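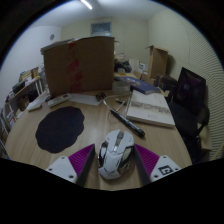 October, and I am finally quitting the spreadsheet

OK quick one, dinner is in the oven and I have maybe 18 minutes.

So. The household budget. For 3 years I have kept the whole thing in one giant spreadsheet. Every grocery run, every parking meter, every birthday gift. Color coded. Tabs for each month, plus a tab called "misc 2" which I am scared of. And last night I sat down to catch up on receipts and just... didn't. Closed it. Went to bed.

My cousin Ghazal has been telling me to stop for ages. She does envelopes. Real paper ones, in a shoebox, with cash in them. Groceries, gas, fun, and one that only says "ugh" for stuff like vet bills. When the envelope is empty you're done. I used to think that was something our grandmother would do (she did do it) but Ghazal has a savings account with money in it and I have a misc 2 tab.

What was wrong with mine, as far as I can tell:

Too many categories. I had coffee at home and coffee out and coffee "work". Why.

I only ever filled it in after. By the time I saw the number for restaurants the money was long gone and I'd feel bad for an evening, then order takeout.

Hours of clicking. I'd spend a whole evening dragging cells around and making the borders match and call that being good with money.

Ehsan tried to get me onto Flarkero, the app he uses, and I did do the free month. It's fine. It kept filing the pharmacy under pets. Also it sends you a little message every morning at 7 and I do not want to hear about my checking account before I've had breakfast, sorry.

New plan, starting now. One number a week. $200 for everything that isn't rent or a bill — food, gas, the kids' stuff, me. It goes on the debit card that has nothing else on it. When it's gone it's gone and we eat the beans. I write down what's left on the pad by the fridge, once a day, and thats the entire system.

Bills stay on autopay like before. Savings moves out the morning I get paid so I never see it.

Worried about: the week both car things hit at once. Shoes. Holiday presents, which I have not started on and my sister finished in August. Probably need one envelope after all, for gifts. Ghazal is going to be unbearable.

I kept the old file, by the way. Couldn't delete it. Moved it to a folder and alos printed the yearly totals, 5 pages, and stuck them in the drawer with the warranties.

Will report back once I've done a few weeks of this. If you do cash, tell me how you deal with online orders, I really can't work that part out.

Timer's going.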